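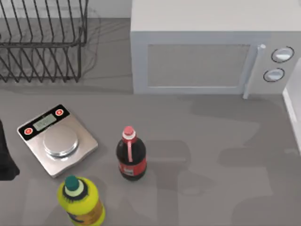 Flodusero is a computer program that lets you boss a robot about in a pretend kitchen, and I've been playing with it for weeks! You get no real robot in the box (sorry), just a make-believe one on your screen, which means you can't break any plates. The kitchen has loads of things to practise on. There's a white microwave with two round knobs, a set of scales with red buttons, and even a little bottle of cola that you can't drink, which I think is a bit mean.

So how does a robot use a microwave? You and I just grab the knob and twist. A robot has to be told where the knob is, how far to reach and which way to turn. In Flodusero you do the telling, by snapping coloured blocks of instructions together.
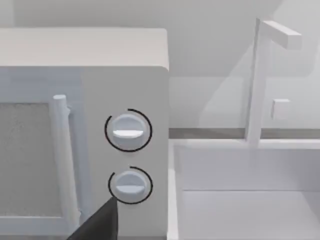 *The tip of the gripper finger at the lower knob.*

My first try had 27 blocks in it and my robot missed completely. Then I found the block that turns the wrist by 90 degrees (a quarter turn, like the corner of a book) and things got much better.

When you're fed up with knobs, have a go at the dish rack. All those thin wires are tricky to reach between, and there's a holder for spoons and forks hanging at one end. 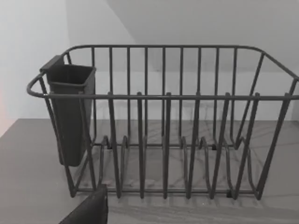 ## Can I try it?

Yes! Clumside library has it on 2 of its computers, so ask at the desk.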